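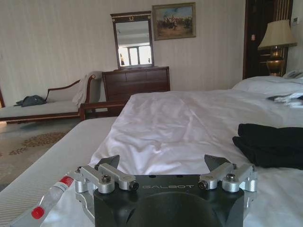 Section 3: Dressing the bed

3.1 Before you begin

This section covers the Renton flat sheet when used on the Grastdale bed with the Lambert quilted mattress. For the fitted sheet, see Section 4. The mattress must have been unpacked and left to rise as described in Section 2.

1. Clear the top of the bed. Remove clothing, cloths, gloves, bottles, tubes and any other small items, and check between the folds of the old sheet before lifting it.
2. Move the pillows to a clean, dry surface. A chair or chaise longue is suitable if the upholstery is clean.
3. Strip the old sheet from the foot end towards the headboard.
4. Check that the mattress is square to the bed base. If one side overhangs, push it back from the opposite corner with a flat hand.

CAUTION: Do not pull the mattress by its quilted edge. The stitching is not designed to take the load.

NOTE: Containers holding liquid should be removed from the room or stood upright in a rack. A closed screw cap may still leak when the container is lying down.

3.2 Laying the sheet

1. Wash the sheet once before first use. Maximum spin speed is 1,000 rpm.
2. Find the wide hem. This goes at the headboard end, with the finished side of the hem facing down.
3. Place the folded sheet in the middle of the mattress and open it out lengthways, then sideways.
4. Match the centre fold of the sheet to the middle of the headboard. The drop should be equal on the left and right.
5. Leave enough sheet at the foot end to tuck fully under the mattress.

The sheet will not lie flat at this stage. Broad, soft folds are normal and are taken out in 3.3. Do not tuck any side until the centre fold is straight. 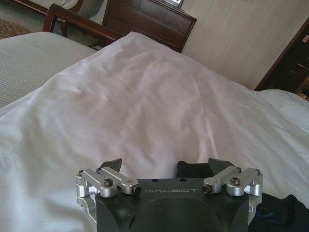

Fig. 7. White sheet with broad folds and a long raised crease.

3.3 Removing folds and creases

1. Stand at the foot of the bed. Hold the hem at both corners, lift it to waist height and lower it quickly. Trapped air will carry out most of the soft folds.
2. Smooth what remains from the centre outwards with the palms. Work towards the nearest edge – never towards the headboard.
3. Long, raised creases should be pulled from both ends at once, in line with the crease. Pulling across it will move the sheet off centre.
4. Small pinched wrinkles can be left until the sheet has been tucked. If they are still present, dampen with a fine water spray and smooth by hand.
5. Tuck the foot end first, then form the corners, then tuck the sides.

CAUTION: Do not iron the sheet on the mattress. Heat may damage the quilted cover and the foam beneath it.

NOTE: White cotton can look pinkish or bluish depending on the light in the room. Check for staining in daylight before washing again.

3.4 Pillows

1. Fit the Jurnell pillowcases with the opening facing away from the door side of the bed.
2. Lay the pillows flat against the headboard. Do not stack more than 3 on one side.
3. Return any other bedding last.

If the sheet works loose overnight, repeat 3.3 from step 5 and check that the foot end is fully tucked.

1,323 shares
7 comments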